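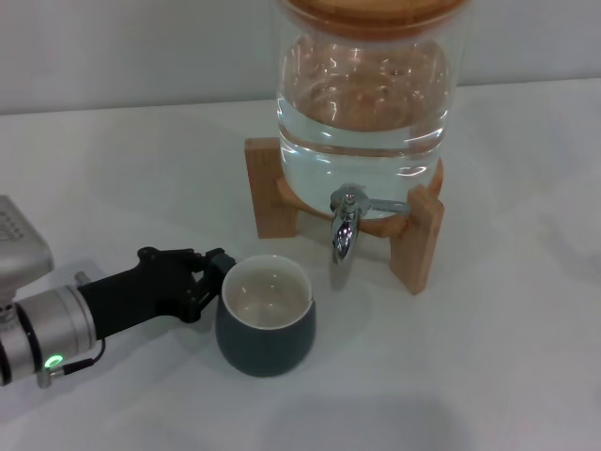 A glass water dispenser in its wooden stand. Look for the bright curved highlights where the glass bends the light.

Unit 4: Light Through Water and Glass
Handout for the evening course, Fusbridge Adult Learning

Welcome back! Last time we got as far as mirrors, and tonight we let the light go into things instead of bouncing off them. I think it's the best part of the whole course. You can do almost all of it at home with a drinking glass and a sunny window.

1. Refraction, in plain words

Light travels at different speeds in different materials. It is fastest in empty space, very slightly slower in air, a good deal slower in water, and slower again in ordinary glass. When a beam crosses from one of these to another at a slant, it changes direction. We call that bending refraction.

Think of a shopping cart rolling at an angle from smooth pavement onto grass. One front wheel hits the grass first and slows down while the other one keeps up its speed for a moment, so the whole cart swings around. If the cart goes straight onto the grass, both wheels slow together and it doesn't turn. Light does the same: a beam that meets the surface head on goes straight through, slower but not bent.

The number we use for this is the refractive index, written n. It is the speed of light in empty space divided by the speed in the material.

air: 1.0003 (we'll just call it 1)
water: 1.33
ordinary window glass: 1.5
diamond: 2.42

Bigger n, slower light, stronger bending. Diamond is wild, and we'll come back to it in section 4.

2. Snell's law

If you measure both angles from the normal (the line that stands straight up from the surface, NOT the surface itself, please watch this one!), then

n1 x sin(angle 1) = n2 x sin(angle 2)

Worked case. A beam in air hits a pond at 40 degrees from the normal. What is its angle in the water?

1 x sin 40 = 1.33 x sin(angle 2)
0.643 = 1.33 x sin(angle 2)
sin(angle 2) = 0.483
angle 2 = 28.9 degrees

So the beam swings toward the normal as it goes in. Run it backward and you get the way out: light leaving the water swings away from the normal. Your eye assumes light came in a straight line, so the bottom of the pond looks closer than it is. Looking straight down, a pool that is 2 meters deep seems to be only 1.5 meters deep (divide by 1.33). Anyone who has reached for a coin in a fountain and missed has met this in person.

3. Curved sides

A round glass of water works as a lens, and quite a strong one. The water does nearly all the work. The glass wall is thin and its two faces are almost parallel, so what it bends on the way in it mostly bends back on the way out.

Try this at home: draw an arrow on a piece of paper and stand it behind a straight-sided glass of water. Close up, the arrow looks wider. Now slide the paper back slowly, and at some point it blurs, stretches out and then flips to point the other way! Up and down stay put, since the glass only curves from side to side. Write down how far back the flip happened and bring your number with you. A wider glass flips it farther away, and I'd love to have a good spread of sizes to plot.

4. Total internal reflection

Go back to light leaving the water. Tilt the beam more and more and the outgoing ray leans over until it skims along the surface. Past that point there is no way out, and all the light reflects back inside. The tilt where it happens is the critical angle.

sin(critical angle) = 1 / n

For water it comes to 48.8 degrees, for window glass 41.8, and for diamond only 24.4. With such a small critical angle, light entering a well-cut diamond can bounce around inside before it leaves through the top, and there's your sparkle. Optical fiber uses the same effect with a core and a slightly lower-index coating around it.

Problems for next time

a) A beam in water meets the surface at 30 degrees from the normal. Find its angle in air.
b) A fish tank is 200 millimeters deep. How deep does it look from straight above?
c) Find the critical angle for a plastic with n = 1.49.
d) Why does a straw look broken at the water line? A sketch with two rays is plenty.

Bring a calculator with a sine button, set to degrees.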